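공구함 하나 정리하는 데 걸리는 시간

안녕하세요, 구독자 여러분. 지난 호에 빨래 개는 기계 이야기를 썼더니 답장이 꽤 왔어요. "우리 집엔 언제쯤 오나요"가 제일 많았고, "양말 짝은 맞춰 주나요"도 있었고(저도 그게 제일 궁금합니다), 동네에서 작은 철물 수리점을 하신다는 분은 이렇게 쓰셨더라고요. "빨래는 됐고, 하루 끝나고 공구 좀 제자리에 넣어 주면 당장 삽니다." 그 한 줄이 자꾸 생각나서 이번 호는 공구 정리 이야기로 갑니다.

저희 집 현관 옆 수납장에도 공구함이 있어요. 살 때는 펜치 자리, 망치 자리, 줄자 자리가 다 따로 파여 있어서 열어 보기만 해도 기분이 좋았는데, 지금은 솔직히 뚜껑이 잘 안 닫힙니다. 줄자를 칼 자리 위에 얹어 놓고 힘으로 누르니까요. 사람도 귀찮아서 안 하는 일을 기계한테 시키면 얼마나 걸릴까, 그게 궁금해서 Somiron 작업실에 다녀왔습니다. 버스를 두 번 갈아타고 언덕까지 올라갔더니 도착하자마자 물부터 두 잔 마셨네요.

Somiron은 집안일이랑 작은 작업장 일을 로봇 팔로 해 보는 팀이에요. 그날 저를 맞아 준 사람은 Boyang Lu 씨였는데, 인사하고 나서 제일 먼저 한 말이 "오늘은 볼 게 별로 없을 거예요, 느려서요"였어요. 저는 느린 걸 보러 온 거라 괜찮다고 했습니다. 정말로요! 홍보 영상은 대부분 빨리 감기를 해 놓아서, 옆에 서서 제 속도로 보는 게 늘 제일 도움이 되거든요.

이분들이 붙잡고 있는 과제는 말로 하면 참 간단합니다. 책상에 나와 있는 공구를 집어서 플라스틱 공구함의 맞는 홈에 넣는다. 끝. 그런데 Boyang 씨 말로는 옷 개기보다 이쪽이 더 까다로운 날도 있대요. 수건은 조금 비뚤게 접혀도 수건인데, 펜치는 몇 밀리미터만 어긋나도 홈 위에 걸쳐 버리니까요. 걸친 채로 뚜껑을 닫으면? 저희 집 공구함이 되는 거죠.

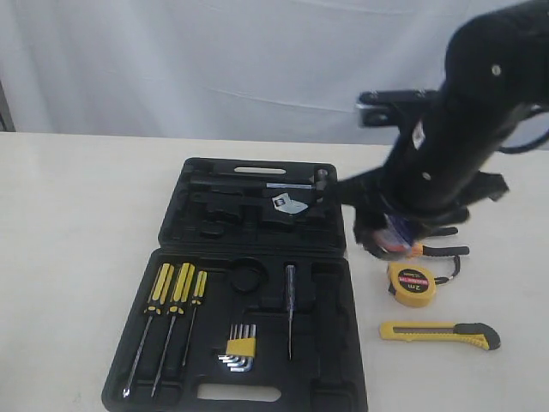

그럼 이런 로봇을 지금 집에 들여놓고 쓸 수 있을까요?
아직은 어렵습니다. 정해진 책상에서 정해진 물건을 다루는 건 제법 하지만, 물건이 바뀌거나 놓인 모양이 달라지면 사람이 옆에서 봐 줘야 하고, 그럴 바엔 사람이 직접 치우는 편이 훨씬 빠릅니다.

조금 더 풀어 볼게요. 제가 작업실에서 들은 이야기 중에 제일 재미있었던 건 "집는 것과 넣는 것은 다른 문제"라는 말이었어요. 집는 건 요즘 꽤 잘한대요. 노란 줄자처럼 눈에 잘 띄고 통통한 물건은 특히 그렇고요. 골치 아픈 건 검은 플라스틱 안에 파인 검은 홈입니다. 어디까지가 바닥이고 어디부터가 턱인지 카메라가 헷갈려 한다고 해요. 생각해 보면 저도 조명 어두운 데서는 손끝으로 더듬어서 맞추거든요. 우리는 손끝이 눈 노릇을 해 주는데, 기계 손가락에는 그 감각이 아직 모자랍니다.

끈 달린 물건도 복병이래요. 줄자에 손목 끈이 붙어 있으면 본체는 제자리에 들어갔는데 끈이 옆으로 삐져나오는 거예요. 그걸 성공으로 칠지 실패로 칠지를 두고 팀 안에서도 의견이 갈린다고 합니다. 제 의견은 실패 쪽입니다. 끈이 나오면 뚜껑에 끼잖아요. (Boyang 씨는 성공이라고 우겼어요. 뚜껑은 다음 과제라면서요.)

숫자도 하나 받아 왔습니다. Somiron이 3월부터 쌓은 공구 정리 연습이 3,380회이고, 그중에서 처음부터 끝까지 사람이 손을 안 댄 게 454회라고 해요. 계산기 두드려 보신 분은 표정이 좀 어두워지셨을 텐데, 저는 생각보다 많다고 느꼈어요. 연습 초반에는 일부러 사람이 팔을 같이 움직여 가며 보여 주는 시간이 길다고 하니까, 이걸 그대로 성공률로 읽으시면 안 됩니다. 제가 보고 있는 동안에는 드라이버 하나 꽂는 데 30초가 걸렸어요. 기다리는 동안 속으로 '조금만 왼쪽, 왼쪽' 하고 응원했는데, 들어가니까 저도 모르게 박수를 쳤습니다. 민망했어요.

작업장 쪽 사정은 조금 달라요. Dilledstead에서 자전거 부품을 포장하는 공장을 하는 지인한테 전화해서 물어봤더니, 거기는 Jernoteck 팔을 다섯 대 들여놓고 쓴다고 합니다. 같은 상자에 같은 부품을 같은 방향으로 넣는 일이라 하루 종일 돌려도 별 탈이 없대요. 대신 부품이 트레이에 늘 똑같이 누워 있도록 앞 단계를 싹 바꿨고, 그 비용이 팔 값만큼 들었다고 투덜거리더라고요. 그러니까 공장은 로봇이 일하기 좋게 환경을 맞춰 준 셈이에요. 집은 그게 안 됩니다. 저희 집 거실을 로봇에 맞춰 바꾸려면 일단 아이 장난감부터 전부 바닥에 테이프로 위치를 표시해 놔야 할 텐데, 그럴 부지런함이 있으면 로봇이 필요 없겠죠.

철물점 사장님께는 이렇게 답장을 드렸어요. 공구함이 한 종류고, 안에 들어가는 공구도 늘 같고, 밤새 천천히 해도 되는 일이라면 몇 년 안에 부탁해 볼 만할 것 같다고요. 밤새라는 조건이 꽤 중요해요. 손님이 기다리는데 펜치 하나를 30초씩 붙들고 있으면 속 터지지만, 가게 문 닫고 나서야 얼마가 걸리든 아침에만 끝나 있으면 되니까요. 식기세척기도 손으로 하는 것보다 오래 걸리는데 우리가 다 좋아하잖아요.

답장의 답장도 바로 왔습니다. "그럼 톱도 되나요?" 아… 톱은 못 물어봤어요. 다음에 가면 꼭 물어보겠습니다.

다녀와서 저는 집 공구함을 한번 엎었습니다. 다 꺼내고 다시 넣는 데 5분 걸렸고요, 육각 렌치 하나가 모자랍니다. 침대 조립할 때 쓰고 어디 둔 것 같은데 아직 못 찾았어요.

다음 호에서는 작은 주방용 로봇을 만드는 Tô 이야기를 해 보려고 해요. 달걀을 깨는 걸 보여 준다고 해서 앞치마를 챙겨 갈 생각입니다. 집안일 중에 기계한테 제일 먼저 넘기고 싶은 게 있으시면 이 메일에 그대로 답장 주세요. 욕실 배수구 머리카락은 벌써 여러 분이 적어 주셨으니, 그거 말고도 알려 주시면 좋겠습니다!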